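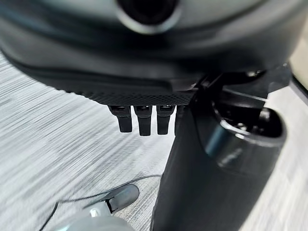
Pickles, Peaches and One Very Long Line: A Day at the Clomthorpe Pickle Fair

Blog > Food Days Out > Fairs and Festivals

July 7, 2021

I have wanted to go to the Clomthorpe Pickle Fair ever since my cousin brought me back a jar of their mustard chips and I ate the whole thing standing at the kitchen counter. So this summer I got my sister and her two boys in the car and off we went!

It's a 40 minute drive from our place if you take the county road through Terstead. Take the county road. We tried the highway on the way home and sat behind a hay truck for ages.

Parking was five dollars, cash only, in the field behind the feed store. Wear real shoes. I had on sandals and the field is all stubble. Gates opened at ten and we got there a little after, and the line for the fried pickles already went past the bandstand. We skipped it and went straight for the tasting tent, which was the right call.

The tent had 14 makers this year and you get a strip of tickets with your admission, one per taste. My favorite by a mile was the Fledley table. They do a garlic dill with a dried chile in the jar and it starts out polite and then it really, really doesn't. I bought two jars and should have bought four. Next to them was a couple doing pickled peaches with clove, served on a little square of pound cake (yes, on cake, and yes, go back for another one). My nephew, who is nine and eats noodles with butter, had the bread and butter pickles and asked if we could get a gallon.

At noon we went over to the demo stage to see Vicente Leiva make curtido. He packed so much into half an hour! He salts the cabbage first and lets it sit while he does the carrots and onion, then squeezes it hard by the fistful. He uses dried oregano, more than I would have dared. He also said to start your first batch in February when the kitchen is cool and you can leave it alone for longer, but I am not waiting that long. Everybody got a paper cup of some he had made ahead and I would have happily had it for lunch.

Lunch was the fried pickles after all. The line had died down by one, so if you hate waiting, that's your window. Spears, cornmeal crust, a ranch with lots of dill. Eight dollars for a basket and two of us could not finish one. The lemonade from the Reddy stand was very tart and I loved it, the boys did not.

The pickle eating contest is at two, with 13 people up on the stage this time. A high school girl in a softball jersey won it and the crowd went nuts. Bring a hat, there is hardly any shade on that side — I have the nose to prove it.

We left at 4 with the two Fledley jars, one of the peaches, a gallon of bread and butters (he wore me down) and a T-shirt. I'm already planning next year. I want to get there right at opening and do the fried pickles first, before the tent.

Shares: 27 | Comments: 3

dottie_m
Those peaches!! We had them over vanilla ice cream when we got home. So good.

Karl
Is the feed store lot the only parking? My mom uses a walker and stubble sounds rough.

brinequeen
Karl, there's a paved lot by the church on the Terstead side, get there early.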